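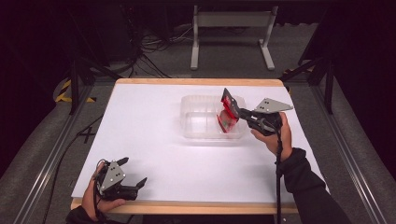

Oston Residents' Forum > Shared Kitchen > Storage of packets in clear tubs

Maro_Desk
Members are reminded that opened packets kept in the shared kitchen should be placed in a clear plastic container, with the name of the flat on the lid. The arrangement takes effect in September. Unlabelled packets will be removed after 2 weeks.

flakley12
Could the desk confirm whether packets must lie flat? The low-sided tubs do not close over a packet standing upright.

Bilyk
I must disagree with the requirement for lids. Dry goods in a folded and clipped packet keep perfectly well in an open tub, and labels may be fixed to the side.

flakley12
With respect, an open tub was the arrangement last winter and we had moths.

Maro_Desk
Packets should lie flat where a lid is fitted. Taller packets may be emptied into the tub, provided the cooking instructions are cut out and kept with the contents.

Bilyk
Noted. I maintain my objection and ask that it be recorded under item 12.

Maro_Desk
It has been recorded. Spare lids are in the drawer beneath the kettle.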